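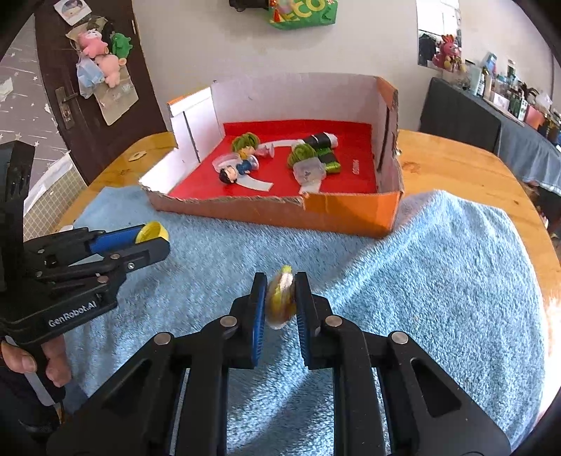
Most home bakers give up on rye after one brick of a loaf, according to a reader in Adby who wrote to us in March. She had tried four recipes, followed each to the gram, and ended up with the same gummy stripe along the bottom every time. Her oven was fine. Her flour was fresh. She wanted to know what was left to blame.

Usually it's the knife. Rye bread holds a lot of water when it leaves the oven, and the crumb goes on setting for hours afterward. Cut it warm and it smears. The bakers at Covine, a small shop that sells rye and little else, leave their loaves on racks overnight and won't slice one for a customer before noon.

The second suspect is the starter. Rye flour has enzymes that break down starch in the oven, and a sour dough slows them. A starter fed the evening before and left out on the counter will be sour enough by morning. One that comes straight from the fridge may not be.

Covine's house loaf is plain. It takes 400 grams of whole rye flour, 200 grams of ripe starter, warm water, salt and a spoonful of molasses. There is no kneading. You stir until no dry flour is left, scrape the dough into a greased pan and smooth the top with a wet spoon. It should look like thick mortar. Let it rise for 3 hours, or until small holes break through the surface, then bake it hot for the first ten minutes and lower the heat for the rest.

Flour matters less than people think, though grind does make a difference. The Utness mill sells a coarse rye that needs an extra splash of water and gives a chewier slice. Prieto's is finer and suits a first attempt.

Wrapped in a cotton towel, the loaf keeps for 6 days. It is best on the second and third, cut thin, with salted butter. The heel can be dried in a low oven and crumbled into soup, or soaked and stirred into the next batch of dough. Use a small handful and cut back the water a little.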